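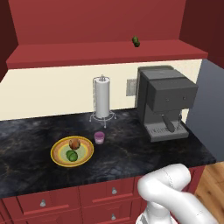

Semia opens its kitchen planner to outside labs

Semia has released the planning software it uses to test household robot arms in simulated kitchens, the company said in January. The package, called Clirico, covers motion planning, a scene checker and a replay tool. It is free for research use, and a paid license for commercial users will follow.

Clirico takes a short written instruction and a simulated kitchen and works out a sequence of arm movements. It comes with 60 kitchen layouts, which differ in cabinet color, counter material and the appliances on the counter. Small items such as cups, plates and produce are placed fresh at the start of each run.

The main change from earlier in-house versions is in how the planner deals with height. Older builds treated the counter as the only surface worth searching and fell back on a slow general search when a target was somewhere else. A small green item on a ledge above an espresso machine, for instance, would send the planner through thousands of arm positions before it found one that cleared the machine. The new version builds a list of flat surfaces first, then plans a route to each one separately.

"Most of the time used to go into ruling out arm positions that were never going to work," said Seraina Berchtold, who leads the planning group at Semia. "We now rule them out once per kitchen and save the result. After that the arm can start on the actual task."

According to the company, the planner was run on 2559 tasks before release. Median planning time for targets above counter level fell from 14 seconds to about 5 on a single desktop computer. For targets on the counter itself the gain was small. Semia did not give figures for real hardware and said those tests are still going on.

The scene checker is a separate program that can be used without the planner. It reads a kitchen file and reports items that overlap, items that float above a surface and items placed where the arm can't reach them. Pirmin Kaufmann, who wrote most of it, said the checker came out of a long week spent chasing a planner bug. The fault was in the kitchen files, where plates had been set a few millimeters into the counter – enough for the collision test to reject every grasp.

The replay tool stores each run as joint positions and object positions, with no video. A run can be played back from any viewpoint, including one close to the arm's own base, where the upper cabinets and the arm's elbow are both in view. Users can step through a failed run and see which constraint stopped it.

One outside group has had early access. Liviu Cârstea, who runs a small robotics lab at the Pfister Institute, said his students had the planner working with their own arm model in two days. They had more trouble with paper towel holders and other thin objects. The collision shapes supplied with Clirico wrap such objects in a simple box, which makes them wider than they are, and the arm takes long detours around them.

"It's safe, but it looks odd," Cârstea said. "You get this big loop around a thing you could easily pass." His lab has written tighter shapes for the worst cases and sent them to Semia, which plans to include them in the next update.

Clirico does not handle liquids, cloth or doors that open while the arm is moving. Drawers can be opened and closed, but only one at a time. It runs on Linux, and a Windows version is planned with no date given. The download includes a manual and a set of sample tasks.

Semia will hold an online question session for new users next month. Places can be booked through the company's site.

Comments

Eulalia A.
Does the checker read kitchen files from other simulators or only their own format? We have a couple hundred scenes we would like to run through it and I don't want to convert them all by hand.

pkaufmann
@Eulalia A. Only our format for now, but there is a converter script in the tools folder. It loses the materials and keeps the geometry, so it should be fine for checking.

gantry_bob
14 seconds to 5 is good but 5 seconds is still a long time to stand there waiting for an arm to move. What about replanning when something gets bumped?

Ottilie
Ran the sample tasks last night. The drawer ones failed for me until I updated the graphics driver, then all fine. Manual could mention that.

Eulalia A.
Thanks, found the script. Geometry is all we need.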